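Verbridge Supper Club
Minutes of the September planning meeting

The meeting opened at 7 p.m. in the upstairs room at Bremier. A quorum was present. The minutes of the previous meeting were approved with one correction: the braised leeks at the summer supper were served with mustard dressing, not walnut.

Menu for the fall supper
Two main dishes were put forward, a lamb and barley stew and a baked white bean dish with fennel. Members had tasted both before the meeting. The stew was thought good but too thick to ladle by the second hour. It was agreed to serve both, with the stew loosened with stock and the barley cooked separately. The bean dish will have breadcrumbs on top – no cheese, so that it can go to the dairy-free table.

Dessert was left open. Pear cake and rice pudding remain under discussion.

Bread
The Ó Dálaigh bakery has offered soda bread at last year's price if the order is in by noon the day before. Accepted. A motion to bake our own rolls failed for lack of a second.

Numbers and tickets
71 tickets were sold for the summer supper. The room holds more than that, but the kitchen was stretched, and several plates went out late. It was agreed to keep to the same limit and to hold back 20 tickets for new members until the end of the first week of sales.

Equipment
The large stockpot has a loose handle and is not to be used until repaired. The Prasero burner was tested and works. A second ladle is to be bought. 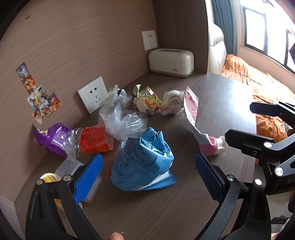
Crumpled packaging on the desk, including a large blue package.

Recipe booklet
Eleven recipes have come in. Several give no oven temperature or pan size and will be sent back to the people who wrote them. Measurements will be in cups and spoons, with ounces for meat and fish. The soup section is short – members are asked to send in anything made with squash or dried peas.

Other business
A request for a pickling workshop was carried over to the next meeting. Aprons taken home after the summer supper should be returned washed.

The meeting closed at 8:40 p.m.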